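Six weeks of the new grippers
6 Oct 2024

I said in May that I would write something once the automation work at our place had properly started. It has, so these are my notes. I work for Lornari, on the side that handles small returned goods, and most of what follows is about our floor and the room upstairs.

The plan is that robot arms from Koltix will take over the first sort. Before that they need a lot of examples of people doing it, so some of us now spend part of the shift upstairs with hand-held grippers. You hold the handle and do with two fingers what you used to do with your whole hand. There are 289 tasks on the list. I have done 19 of them and would call myself decent at seven. 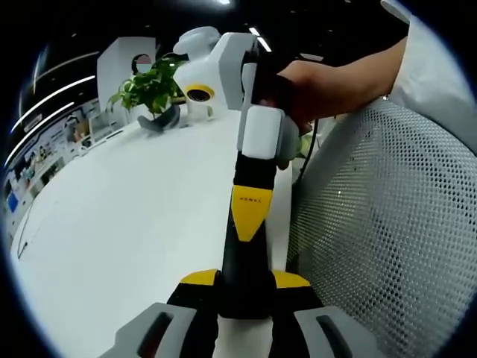
Corey Henare wrote under my last post that I was teaching the thing that would replace me, and asked whether they were at least paying extra for it. They are, a bit. It comes as an hourly top-up, and it stops when the recording stops. We asked for it to continue and were told it would be looked at after Christmas.

What has changed most so far is the talking. On the sorting line you could chat all day. With a gripper you have to concentrate, and I come home with a sore wrist and not much to say. We got the sessions cut to 40 minutes after several people complained, and that helped.

The other change is who gets asked things. Managers used to tell us how to sort. Now someone from Koltix wants to know why I turn a parcel over before I read the label, and I have to think about it. I quite like that part.

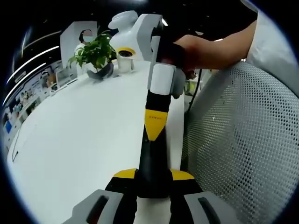
What happens to the jobs

Five people from the line have been offered training to look after the arms. I put my name down and haven't heard. The rest of us have been told there will be work in packing at the Wikergate site, a longer bus ride for me and impossible for anyone doing the school run. I'll post again when the letters come.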